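Visit to the Charvát training rooms, Drornby
Report to members of the Ollesine Technical Education Partnership
7 Oct 2021

Purpose of the visit

Representatives of the Partnership attended the open day held at the Charvát training rooms in Drornby. The visit formed part of our review of short courses in household and workplace electrical safety, and was intended to establish whether the rooms and the teaching would suit learners from our own district. The programme ran for 3 hours and was open to schools, employers and members of the public.

Arrival and general arrangements

Visitors were received at the side entrance in Belari Street, the main doors being closed for repainting. Signs from the car park were adequate, although the step at the entrance would present a difficulty to wheelchair users and we have raised this with the organisers. Groups were limited to 5 visitors at a time. Ours was taken first to the wiring bays on the ground floor, where lighting circuits are taught, and then upstairs to the room used for the course on plugs, leads and extension units.

The plugs and leads room

The course taught upstairs deals with matters that are often left out of longer programmes. Learners are shown how to inspect a plug before use, how to hold it by the body and not by the cable, and how to line up the prongs with the socket before applying any pressure. They also learn to recognise when a power strip is carrying more than it should. The tables are white and kept clear apart from the item in use, an arrangement we found sensible. One of the strips used for practice is a white unit which takes more than one kind of plug, with two-pin openings along part of its length and angled three-pin openings towards one end.

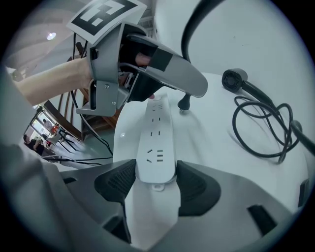
Course content and materials

The course is offered in 30 places each term and ends with a short practical assessment. The printed workbook is clearly set out and uses everyday language throughout. We were pleased to note a full chapter on the storage of leads, including coiling, labelling and the removal of damaged items from use. The chapter on fuses is rather brief and would benefit from further diagrams. Copies may be borrowed from the Partnership office on request.

Matters for consideration

The fee for the course is 292 per learner, inclusive of the workbook. Members may wish to consider whether a reduced rate could be agreed for group bookings. The upstairs room has no lift access at present, and any booking should take this into account. The organisers have undertaken to supply details of their evening timetable before the end of October, and these will be circulated to members on receipt.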